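Two grippers, one rail of shirts

By the time the kettle has boiled at the Ponevico workshop, the engineer who looks after the test cell has already apologised for the biscuits, the stairs and the heating. She has been with the firm since it was fixing bottling lines, and she talks about robot hands the way other people talk about kitchen knives, with strong opinions and a good deal of affection.

For most of the winter she has been comparing two sets of gripper fingers on the same pair of arms. One set comes from Van Dijk, a supplier she has used for years. The other is the Zindau, which is newer and a fair bit stiffer. The job she chose for them is putting shirts on hangers, and she picked it, she says, out of pure irritation.

"I'd done all the usual blocks and cups, and everything passes on blocks and cups," she says. "Then I was doing the ironing one evening in October, grumbling away, and I thought, well, I use both hands for this and I still drop it. So I went in the next morning with a bag of my own family's shirts and I'm afraid that was that. My husband is still asking after one of them."

The trouble with a shirt, she explains, pouring more tea than anyone has asked for, is that one hand has to hold the hanger steady while the other finds the cloth, and the cloth never lies the same way twice. A finger that is lovely on plastic can be hopeless on a cotton collar. The Van Dijk fingers have a bit of give, so they forgive a poor approach, but they let a hanger twist. The Zindau fingers clamp on and stay put.

"If you ask me which I'd want holding the hanger, it's the Zindau, every time," she says. "If you ask me which I'd want going in after a sleeve, you'll have to let me think about it, and I've been thinking about it for weeks."
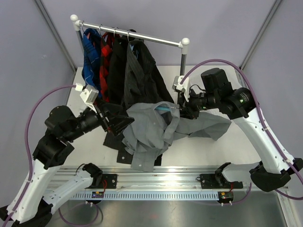 One gripper holds the hanger at the collar of a grey shirt, with more shirts on the rack behind.

She ran 131 attempts with each set before she let herself look at the totals, which took some willpower. She would rather not give them out until she has repeated the work with thicker cloth, though she does allow that the gap was smaller than the price difference would lead you to hope.

What surprised her more was how much depended on the software. The arms run on Nela, a controller package written in-house, and for a long while it treated both hands as equals. "It would wait ever so politely for one side to finish, and then the other would start, and meanwhile the shirt had slid off somewhere," she says. "Once we let one arm hold and make little corrections while the other got on with things, both sets of fingers looked a good deal cleverer. I'd nearly sent one of them back by then, so I felt rather guilty."

She has advice for anyone planning a similar comparison, and most of it is homely. Keep the same garments throughout, even when you are sick of the sight of them. Write down the failures in words as well as ticks. And change the fingers over more often than seems sensible, so that one set doesn't get all the good mornings.

The next round will be with a mixed pair, Zindau on one side and Van Dijk on the other, and a woollen jumper if she can find one that nobody at home will miss. She has her eye on a green one.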